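Culture > Comics > Collecting

The Slab on the Shelf

Filed under: Comics, Collecting, Features

The comic is called Clulia, it's a monthly about a lighthouse keeper who may or may not be dead, and the first issue came out with seven covers. I bought one of them. The man ahead of me in line bought all seven, and asked for each to be put in its own bag before anybody breathed on it.

I have no quarrel with him. It's his money. My quarrel is with the idea, now repeated at every convention table and in most of the newsletters I get, that he was making an investment.

Skulton, the publisher, says one of the covers was limited to 2,000 copies. That sounds small until you ask how many people want one. A print run tells you about supply. It doesn't tell you a thing about whether anyone will care in ten years, and the comics that did become valuable mostly got there by being read to pieces, thrown out by mothers and left in damp garages. The survivors are scarce. A book that went straight from the box to a plastic case has no such luck, because every other copy did the same.

Then there's grading. You mail your comic to a company, they look at it, and they seal it in a hard case with a number on top. Padilla, one of the newer outfits, advertises a premium service at up to five times the cover price of the book. I sent them two copies of the same Clulia issue, bought off the same rack on the same morning. One came back a full grade higher than the other. I've had them side by side under a desk lamp for a week and I can't find the difference. Maybe there is one. I asked what it was and got a link to a page about their standards, which used the word "eye appeal" more than I would have liked.

You can't read a slabbed comic, of course. Plenty of collectors say they buy a second copy for that – good news for Skulton, which has now sold two.

What bothers me more is what it does to the stories. Clulia had a fine first issue and a thin second one, and the third was mostly a setup for a crossover with a title I don't follow. The covers got better the whole time. When the sales bump comes from the outside of the book, I don't see why an editor would lose sleep over page 14.

The Markitham show runs in July, and there will be a show-only cover there. The dealers I spoke to expect it to sell out on the first morning. They expected that last year too, and by closing time I was being offered that year's cover at half price, with a tote bag.

A few of them will tell you, if you hang around long enough, that their steady money is in the long boxes under the table. Beat-up runs, missing a staple, a dollar or two apiece. Kids buy them. So do I.
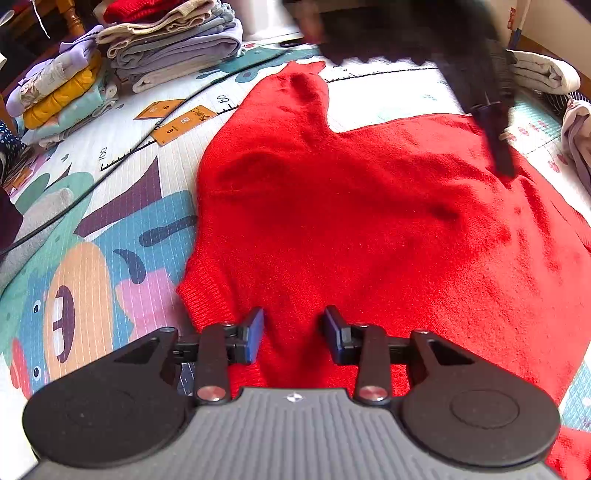

I came home from the last show with a stack of those, including most of a western series I'd never heard of, and read the lot over a weekend. The final issue is missing its back cover. Padilla wouldn't give it much of a number, and I don't plan to ask.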